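Visit report: open day at the Hnatiuk workshop, Dadthorpe
Robotics and Automation, second year project, part two

Why we went

Our project for this term is a small sorting cell, and by December we had got stuck on the part where things have to be put down exactly. Picking up was going well. Putting down was a mess. Our tutor suggested the open day at Hnatiuk in Dadthorpe, where they build and test automated cells for firms that assemble electronics, and it could not have come at a better moment. Five of us went, by train and then on foot from the station (bring proper shoes if you go, the lane is all puddles).

The morning

We were given visitor badges and safety glasses and split into groups of 20. The tour started in the Hilter hall, named after the stream behind the building, where they have 3530 square metres of floor and what seemed like a mile of cable tray overhead. I had expected more noise. Most of what you hear is fans, and now and then the click of a gripper closing.

The first stop was a conveyor line being set up for a customer. It was standing still with its covers off, which suited us very well - we could see how the sensors were fixed and how the wiring was labelled at both ends. Ours is labelled at neither end. We took a lot of notes at this point, and the labelling has already been put right in our own cell.

Second stop was the tool room, with shelves and shelves of gripper fingers. Some were printed in plastic, some cut from metal, and a few had rubber glued on by hand. The engineer showing us round said they often try a cheap printed pair first and only have the metal ones made when the shape has settled. That was a relief to hear, as we are on our sixth printed pair and had started to feel silly about it.

The demonstration

The best part by far was after lunch, at the station they call Adden. It is a test bench for putting parts into holders. A robot arm has a small camera at the wrist, looking out over the gripper, and its job is to place electronic parts in a grey plastic board with raised slots and brackets. The board is mounted against a ribbed metal panel. A live view from the wrist camera was up on a big screen, so all of us could follow it without crowding the barrier.

I had never watched this sort of job from the robot's side before, and it changed how I think about it. From the barrier you see an arm moving smoothly and it all looks easy. On the screen you see how little room there is. The slot comes up on the part, the gripper hides half of what you want to look at, and the last bit of the move is hardly a move at all. We all went quiet and leaned forward!

The engineer explained that they split each placing into two stages. The first is a quick move to a point just clear of the slot, using positions taught beforehand. The second is slow, and the arm is allowed to give a little sideways if it feels a push. If the force goes over a set limit, it backs off and tries again from a slightly different spot. They had logged 290 placings on this set-up in the week before we came, and 171 of them had gone in at the first try. She was very open about that number. The retries were the interesting ones, she said, and she showed us a plot of where they had happened. Nearly all were bunched to one side, which pointed to a small error in how the camera had been lined up.

We asked a great many questions. The ones I wrote down:

How do you choose the speed for the slow stage? By starting much too slow and going up until the retries increase, then stepping back down.

What happens when the light changes? Shiny metal is a nuisance for the camera. They are going to test a matt backing later on.

Could you do it without the camera? Yes, if every part always sat in the gripper in just the same way. It never does.

What we changed afterwards

Back at college we copied the two-stage move that same week. Our own arm is a good deal cheaper and cannot feel force properly, so we used the motor current as a stand-in. It is rough, but it does tell us when a block has caught on the rim of its tray. We also moved our camera from the post to the wrist. This took about three evenings, most of it spent on the cable, which kept snagging on the elbow joint until we gave it a longer loop.

We have not yet copied the retry plot, though I would very much like to. At the moment we only record whether a block ended up in the tray, and that tells us nothing about where it went wrong. It is first on the list for part three, along with a stiffer base plate.

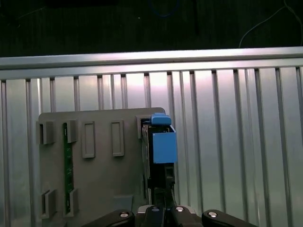 Fig. 1. Adden station, wrist camera view: black module with light blue top piece at the right-hand slot.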